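Robot Learning from Demonstration, course notes
Unit: Simulated demonstrations and co-training
Notes by Dinesh Acharya, revised 30 July 2024

1. The problem

Teleoperated demonstrations on a real arm are slow to collect. For the Taluvier project we had 50 real demonstrations of a kitchen task and a policy that did poorly on it. The question for this unit is how far simulated demonstrations can stand in for real ones, and where they stop helping.

2. The task

The task is a door-and-bottle task, run in the Sarnum simulator. It has two stages: open the refrigerator on the counter, then handle a water bottle at the opening. We treat it as one episode with one language instruction. Loose items on the counter are distractors and play no part in the score. 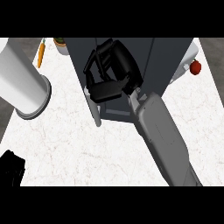
The first stage is contact-heavy. A small error in wrist angle means the fingers slide off the handle, and the policy has to notice and try again. Demonstrations that contain a retry are worth keeping. In March we filtered them out to get cleaner data, and the policy got worse at recovering.

3. Generating the data

We start with 60 human demonstrations in simulation. Each one is cut into segments at the contact events, and each segment is stored relative to the object being touched. New episodes are made by moving the objects, replaying the segments in the new object frames, and joining them with short planned motions. Episodes that fail the success check are thrown out. This leaves roughly 4000.

Note that the success check only looks at the final state. An ugly episode that ends well gets through.
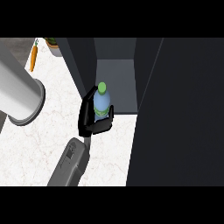
Figure 2. Bottle held upright in front of the open refrigerator.

4. Co-training

Real and simulated episodes go into the same batches. The one setting to tune is the mixing ratio. Sampling in proportion to dataset size drowns the real data, so we weight it up. See the Irkard handout for the loss and the camera alignment step.

5. For next time

Read sections 2 and 3 of the Paulík report. Come ready to discuss which stage you would expect to transfer worse to the real arm, and how you would test that with a fixed number of trials.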